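Priltar changes salt level and simmer time in jarred pasta sauces

2024-09-15

Priltar has reformulated its line of jarred tomato sauces, cutting the sodium content and shortening the cook at its Hiswood plant. The new recipe applies to the plain tomato, basil and roasted garlic varieties. The meat sauce and the two cream sauces stay as they are for now.

The old plain tomato sauce contained 800 milligrams of sodium per cup. The new one contains 572 milligrams. To make up for the lost salt, the company raised the share of tomato paste and added a small amount of lemon juice concentrate, which also keeps the acidity within the range required for shelf storage. Onion powder has been dropped from all three varieties and replaced with diced onion cooked in oil before the tomatoes go in.

The simmer step now runs at a lower temperature and for less time. Priltar says the old process drove off too much water early, so that water had to be added back before filling. In the new process the kettles hold 2000 liters each and are stirred from the bottom, which limits scorching when the paste content is higher. Jars are still filled hot and capped under steam.

Home cooks who use the sauce as a base should expect two differences. The sauce is thicker out of the jar and needs a splash of pasta water to coat long shapes evenly. It also takes less reduction in baked dishes. In a lasagna built with dry sheets, the company now advises adding half a cup of water per jar, poured around the edge of the dish before it is covered with foil. For no-boil casseroles the same amount applies, with the pasta pushed fully under the liquid.

Salt should be checked at the end of cooking — the new sauce tastes underseasoned when cold and less so once cheese or cured meat is added.

The first trial batches were made in April and compared with the old recipe in a blind tasting run by Onsri, a contract food lab. The panel made 1722 individual ratings over the course of the test. Scores for tomato flavor went up and scores for saltiness went down. Overall liking did not change by a meaningful amount for the plain tomato and basil sauces. Roasted garlic scored slightly lower at first and was adjusted with more garlic before production began.
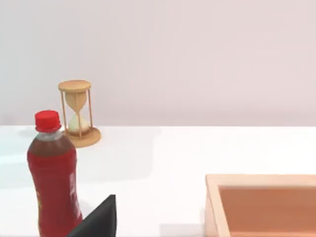
Bottle and hourglass on a white tabletop. Computer rendering.

Jars of the new sauce carry a green band under the lid and a revised nutrition panel. Both versions will be on shelves together until the older stock is sold. The Porkora grocery chain will carry the full line, including a larger jar for the plain tomato sauce. The price per ounce of the standard jar is unchanged.

Unopened jars keep the same shelf life as before. Once opened, the sauce should be refrigerated and used within five days, down from seven — the lower salt content shortens the storage time.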